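Jinthorpe Handball Club names Getsemaní Meléndez as head coach of the women's first team

For immediate release, February

JINTHORPE – Jinthorpe Handball Club is happy to announce that Getsemaní Meléndez will be the new head coach of its women's first team. She has signed a contract for two seasons, with the possibility to extend it for one more. Meléndez comes to the club from Buton, where she led the senior women's team for 4 seasons and before this worked with the under-18 girls.

She takes the place of Etornam Tetteh, who asked the board already before the winter break to let him leave the bench at the end of this season. Tetteh stays with the club as director of player development. He will be responsible for all youth teams and for the cooperation with the schools in the district.

Meléndez played as a left back until a shoulder injury ended her career early. She started to coach in the same year. In Buton her teams were known for a high defense and for quick throw-offs after a goal against them, a style which asks very much from the legs of the players.

"I met the team in the hall and then we ate together, and we talked for a long time," said Meléndez. "I asked every player what she wants to do better. Most of them spoke about the defense and I was glad, because there I would start too. We are not going to change everything in one month. The players know each other very well and I am the one who must learn first."
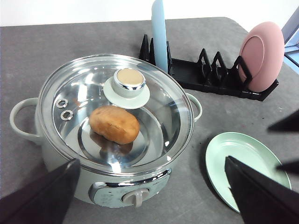 The women's team is at this moment in 7th place in the league. It has won most of its home matches and has lost most of the matches away, several of them by one or two goals. The club's aim for the next season is to finish in the upper half of the table. The board has not asked the new coach for promotion.

Tetteh will lead the team in all the remaining matches of this season. Meléndez will be present at training from the first week after the Easter break, as an observer, and will take over all the work after the last match. The two coaches have agreed to plan the summer preparation together.

"It was important for me to leave the team in order," said Tetteh. "I have coached these women since some of them were in school, and I did not want to go away in the middle of something. Getsemaní called me before she said yes to the club. She wanted to know about the knees and the ankles of everybody, and about who is studying and who is working in shifts. After this call I was calm."

Tetteh was on the bench for 100 league matches with the first team, a number he reached in the home match against Pillai. In this time the team came up one division and stayed there. He also opened the Saturday morning group for children who have never played handball before, and this group will continue under his direction.

Changes in the squad

Goalkeeper training will be given two times a week instead of once. The club is looking for a second goalkeeper and for a right-handed wing player. Talks with two candidates are going on, and the club will give the names when the contracts are signed. All the players who have a contract beyond the summer have said that they want to stay.

The captain for the new season will be chosen by the players after the training camp in Buton. The camp was planned before the appointment was made, and the place remains the same.
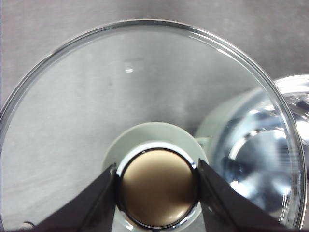 Season tickets and open training

Season tickets for the women's matches can be renewed at the ticket window of the hall or through the Nudum ticket app. Those who have a season ticket now can keep their seat until the end of May. After that date the free seats go on general sale. The prices for adults stay the same, and children under 12 enter free when they come with an adult.

Supporters are invited to an open training with Getsemaní Meléndez when the season is finished. The doors open at 5:30 p.m. and the training starts at 6 p.m. After the training the new coach will answer questions from the public in the main hall. It is not necessary to register. The exact day will be published on the club's website and on the board at the entrance of the hall.

About Jinthorpe Handball Club

Jinthorpe Handball Club has women's, men's and youth teams and plays its home matches in the Jinthorpe Sports Hall. The attendance record for a women's match in the hall is 3654, from the last match of the promotion season. The club trains children from the age of six.

Media contact

Journalists who want to speak with Getsemaní Meléndez or Etornam Tetteh can write to the press office of the club. Interviews are possible on training days before 5 p.m. Meléndez gives interviews in Spanish and English. Portraits of both coaches can be requested from the same office.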